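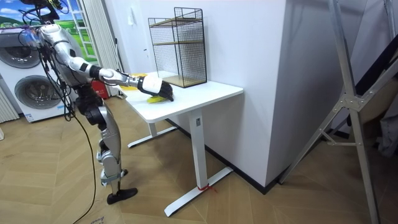
Before you let a humanoid work at a table, decide where its cable will lie. At Statuswood we write this on the first line of the setup sheet, and the operator signs under it. A long cable that hangs from the body and goes down past the leg to the floor is the most common thing to catch a foot, the robot's or yours. Give it a loose curve, keep it away from the feet of the desk, and lead it out on the side where no person will walk.

Step 1. Clear the floor
Walk once around the desk. Boxes, tools and ladders go outside the reach of the arm plus one step. What cannot be moved must be written on the sheet, with its side (left, right, behind).

Step 2. Prepare the tabletop
Put out only the objects for the present task. Light, soft objects are best for a first run. Lock the desk height and write it down. If the desk is changed later, you start again from this step.

Step 3. Name two people
One operates, one watches. The watcher holds the stop button and does nothing else, also no phone. In our room Leonora Mercado made this rule in February, and we have kept it for every session.

Step 4. Move slowly first
Run the reach 5 times at low speed with an open hand. The arm should come to the table without touching the edge. Only then close the fingers on an object. Do not go to 100 percent speed on the same day as a new task.

Step 5. Stop and approach
Say "stopping" aloud, press the button, wait 7 seconds, and then go near. Come from the side of the watcher. Never reach under the hand to take the object, even when the arm looks still.

Step 6. Fill in the log
Note the task, both names and each stop with its reason. Send the sheet to Danilo Tolentino before you switch off the lights.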